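Search this site Search
Home News Products Investors Contact
2 min read

Bellby pauses Clorkia kitchen program after simulated safety stops fail to register

Bellby is suspending its Clorkia dish-handling software while engineers look into a fault in the safety stop. The pause takes effect Saturday and covers both customer trials.

The fault came up in simulation, where Clorkia practices clearing plates at a kitchen sink. In a batch of 1,936 test runs, two ended with the gripper still closing after a stop command had been sent. The log marked both runs as successful. Bellby found the mismatch only when a reviewer replayed the motion data by hand.

Two bad runs may sound like a small number. Bellby does not find it reassuring. A stop command has one job, and the scoring tool that should have caught the miss gave it a passing grade. We can't say how many earlier batches were scored the same way, and we won't guess. Past results for Clorkia should be treated as unconfirmed until they have been scored again.

Degefa, which supplies the motion controller, has suggested that a timing error in the simulator is to blame and that physical arms would have stopped normally. That may be right. It has not been shown, and Bellby will not restart the trials on the strength of it. Rirnus, an outside test lab, has been asked to repeat the work on its own equipment using its own scoring.

No injuries or property damage have been reported. Bellby notes that this says little about the fault, given how few hours the arms have spent in real kitchens.

Trial customers should switch their units off at the wall and leave them off. The stop button on the tablet app should not be relied on. Service fees are waived during the pause.

Earlier Bellby statements described Clorkia's safety stop as "fully proven in simulation." The company withdraws that wording. A simulated sink is a useful place to find mistakes, and the claim went well past what the tests could support.

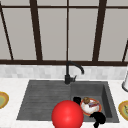 Bellby has set no date for the trials to resume. The Rirnus findings will be published in full, including any that go against the company, and customers will receive them before any unit is switched back on.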